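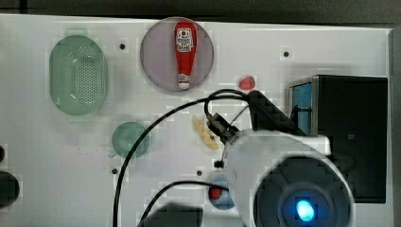 Figure 4.1 A green colander, and a red ketchup bottle lying on a round plate.

Anahera Sutcliffe
March

Chapter 4: Putting on a benefit concert

I said yes to my first benefit concert before I knew what one cost. A choir I sang with wanted to raise money for the Kivent music school, which had lost its roof in a storm, and I had a free spring and a loud voice. We sold 66 tickets for a hall that held 300. I still remember how the clapping sounded in there – like rain on a very small shed!

We did raise something in the end, but most of it came from the raffle. The hall hire took nearly all the ticket money, and I'd forgotten the piano tuner completely (he was very nice about it and I've booked him ever since).

So this chapter starts with money and gets to music later. I know that's the wrong way round for most of you. You've probably already picked the opening piece, and you may well have promised your cousin a solo. Put the programme in a drawer for now and write down every single thing you'll have to pay for, even if the doors never open. 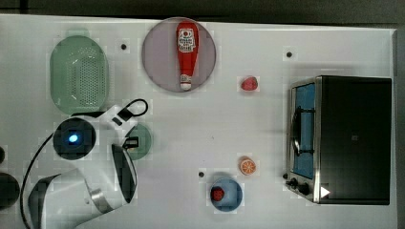 Once you've got that list, split it into 2 columns: bills you can't avoid, and bills someone might be talked into dropping. Halls go in the second column more often than you'd think. When we took the Brolemeo strings on tour, half the venues let us in for the cost of the heating, and all I'd done was ring up and ask.

Performers are trickier. Some will play for nothing and be glad to, and some need their train fare but won't say so. I always offer the fare first, in writing, before anyone has to bring it up.

We'll work through a full budget in the next section, using the Daza spring concert, where I got the sums right and the interval badly wrong. Have a pencil ready, and a calculator if you're anything like me.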